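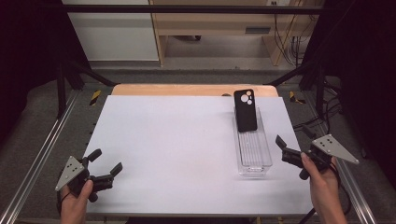
Can a machine do the boring jobs yet? Short answer from the woman who runs packing automation at Domden: some of them. Slowly. And not at your house.

We talked for most of an afternoon in June, in a meeting room over the Plustholm warehouse, with the conveyors going underneath us the whole time. She asked to keep her name out of it. Fine by me.

Domden packs small stuff. Phone cases, chargers, screen protectors, the odd watch strap. Boxing and labeling have been automatic there for years. The part in between, where somebody picks up one thing and puts it neatly into another thing, is still mostly people.

"Everyone thinks that's the easy bit," she says. "It's the last bit. It's always the last bit."

Why?

"Take a phone case. It's light, it bends, it's got holes in it. You grab it by the edge and it flexes. You grab it too low and now your fingers hit the tray before the case does. A new hire works that out in a morning without thinking about it. I can't write down what they worked out. I've tried."

So they stopped trying to write it down. The current approach is to have people do the job with hand-held grippers, two fingers on each, and let the software learn from that. She did a shift of it herself. Hated it at first.

"You feel like you're wearing oven mitts. Then after an hour or so you start planning with them. Which side do I come in from, where does the other hand go. That planning is what we want, thats the whole point."

How many tries does it take? She laughs at that one. The first batch was 100 repeats of the same move and it taught the system pretty much nothing useful. They are over 600 now, with the starting position changed up every time.

And how does it do?

Depends on the day. In the last in-house test, they gave the arms 104 cases to put in trays. 19 failed. A few dropped, most went in crooked and had to be fixed by hand.

"People hear that and say oh, that's pretty good. It's not good. If a person on my line messed up 19 I'd be asking if they felt OK."

Speed is the other thing. She won't give me a number, just says a decent packer would be done and back from coffee. Soylu, the firm that supplies the software, keeps telling her the speed will come. She believes them, mostly. Wants to see it first.

I ask about the home. Laundry, dishes, the dream. She makes a face.

"My kitchen is different every night. The line is the same every night and we still can't do it all. Filtano showed us a video of a machine folding towels, really nice video. I asked what happens if you hand it a fitted sheet. They said they'd get back to me."

Did they?

"No."

She does think some chores will go sooner than others. Clearing a table of hard things, cups, plates, ok. Sorting toys into bins, maybe. Anything floppy, anything wet, anything a kid might grab halfway thru, she'd wait.

What about jobs? Long pause. The packers ask her the same thing, she says, usually by the time clock at 3 p.m. when the shifts swap over. What she tells them is that nothing changes this year, and that she'll say so if it does. Some of them have signed up for turns on the grippers. It's easier on the back, and you get to sit between rounds.

"One of them told me she's teaching her replacement. I said maybe. I said right now you're teaching it to put a phone case in a tray, and it's a slow student. She thought that was funny. I don't know if I did."

Next up at Plustholm is the watch straps, which are worse. They curl. She's given it until fall, and then she wants the budget back for a second labeler.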